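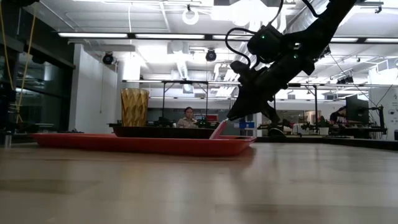 Amber glass, red tray.

A thread for anyone curious about cafeteria trays, diner glasses and how people used to eat lunch. I have been reading about this for weeks and I am so happy to finally post it!

1/ I grew up near the Soltico plant, where the lunchroom fed 324 people on a normal shift. My interest in tableware starts right there, in line, holding a tray I could barely carry.

2/ The thing I love about faceted glasses is how forgiving they are. Fingerprints vanish, scratches vanish, and tap water looks like something you ordered on purpose. My aunt had a whole cabinet of them and we fought over the amber ones every single time (I usually lost).
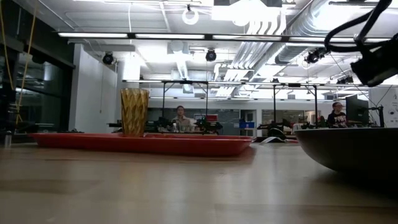

Thread last edited 21 Jan 2024

3/ OK, color. Lunchrooms went for red, orange, mustard, brown. I used to think that was just fashion, but an old Erker catalog I picked up at a flea market has pages of advice on it – warm colors near the food, cool colors near the dish return. I have read those pages so many times the staple gave out.

4/ The same catalog sells trays by the carton, 40 to a carton, with a little drawing of a cart to roll them around on. I want that cart so badly.

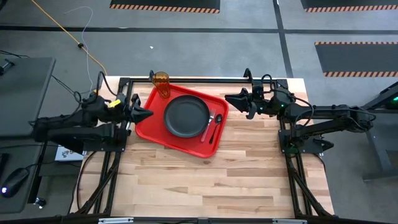 5/ Now for place settings, my favorite argument. Formal rules split the silverware, fork on the left and spoon on the right, and a tray laughs at all of that. You get one rectangle and you have to carry it across a room without a disaster. So the fork and spoon end up lying together on one side of the plate, at a slant, and the glass goes up in a corner. I set my own trays that way at home and I will defend it to anybody!

6/ Things I still want to find out: who drew the Jia pattern (diamonds, very deep, gorgeous in the sun) and why it disappeared after only 3 years. If your family had a set, please tell me which colors. I have heard rumors of a green.

7/ Also looking for anything on the Nellov cafeterias. I know they ordered about 2,000 plates for one opening in June, all dark, and I would give a lot to see the menu. 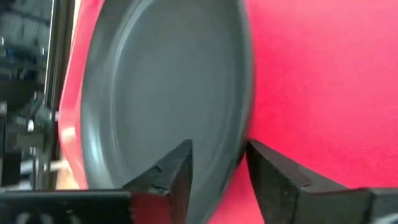

Dark plate, wide rim.

8/ Dark plates deserve their own thread and they are going to get one. Mashed potatoes look amazing on them. Gravy, less so – but I eat it anyway.

9/ Replies are open. Send me your school lunch trays, your grandparents' glasses, your weird divided plates. I read every one.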